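Clostwood cutting mat, two months in
Reviewed by Florencia Daza

The Clostwood replaced a mat that had warped near a radiator. I cut card and thin leather on it, up to 200 passes a session, with a 44 mm rotary blade. Shallow cuts close overnight. Deep knife cuts leave a ridge you can feel with a fingernail. Grid error over the full width was under 2 mm. The underside slips on varnished wood.
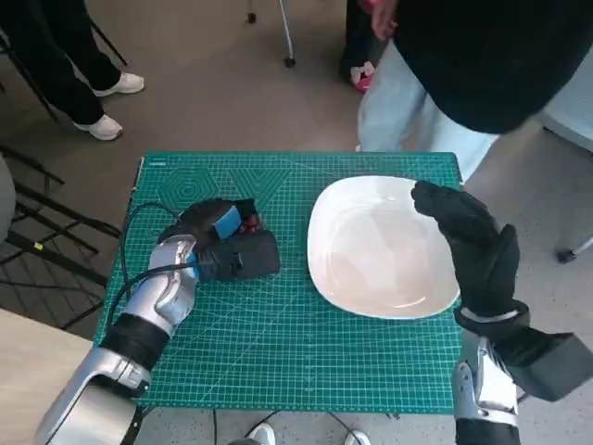
Green cutting mat with white grid, plate at right.

Rating: 4 out of 5. Store flat.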